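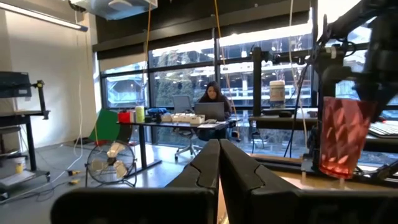 Questions people ask me about Nakix

I look after Nakix, the bit of software that sits between the cameras and the arms on our two-arm table rigs. It grew out of a weekend script called Kernska and it still has a few of that script's bad habits. I answer the same emails over and over, so I've put my replies on one page. If yours isn't covered, write to me anyway!

Does Nakix do the planning as well?

Sort of. It plans short moves: get the hand from where it is to just above the thing, without hitting the table or the other arm. The bigger decisions (spoon first or cup first?) come from whatever you plug in on top. Sabine Kleinschmidt keeps a little task runner going for that and most people here use hers. You can write your own in an afternoon if you don't mind it being ugly.

How many cameras do I need?

I'd start with one on each wrist and one looking down over the whole table. You can get away with just the top one for big objects, but the last few centimetres of a grasp are miserable without a wrist view.

Why does my wrist camera keep "finding" objects on the other side of the room?

Because it can see the other side of the room, bless it. Set the workspace box in your config and anything outside it gets thrown away before matching. Please do this on day one — I've lost count of the emails where somebody's arm was trying to plan a route to a desk by the window.

While you're there, lock the exposure. Daylight behind the table makes auto exposure pump up and down, and the colours wander off with it.

Can it cope with see-through cups?

Better than it used to. Depth is rubbish on clear plastic, you get holes or you get the tabletop behind. Since the September release we take the outline from the colour picture and work out the height from a stored shape. Cups with a pattern on the side are easier than smooth ones, at least in my hands. Ingrid Thibodeaux swears the opposite, and she has done more of it than me.

What should I put on the table for a first try?
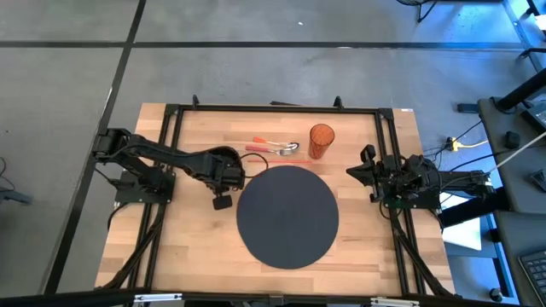 Keep it to a few things with bright colours that don't overlap. A cup and a couple of spoons will do nicely. Long thin things lying flat, chopsticks and so on, are a pain: the outline is only a few pixels wide and the angle flips by half a turn whenever it feels like it. Leave those for week two. A plain dark mat is handy as a place to put things down, and the matcher rarely mistakes it for an object if you tick "ignore flat regions".

The two arms freeze and stare at each other. Is that a bug?

It's the lock. Each arm has to ask for the middle of the table before going in, and if both ask in the same tick they both back off. The wait is 300 milliseconds by default. Change it to 400 on one arm only and they stop being so polite. Abdelilah Ramadan is rewriting this part properly and I'm keeping well out of his way.

How often do I have to recalibrate?

Whenever you've bumped a camera, and whenever you think you might have. Run the check tool, and if it shows more than 2 mm of error, do the whole thing again.

Where do the logs go?

Into the run folder. It keeps the last 1,000 runs and then starts deleting the oldest without asking, which Anong Yimyam discovered the hard way (sorry again, Anong). Turn on "keep all" if you care about them.

Will it work with my arms?

If there's a Drestisia driver for them, yes. If there isn't, have a look at the Villanueva branch, where there's a bare driver you can copy and fill in. Joint limits go in first, please, before you power anything up.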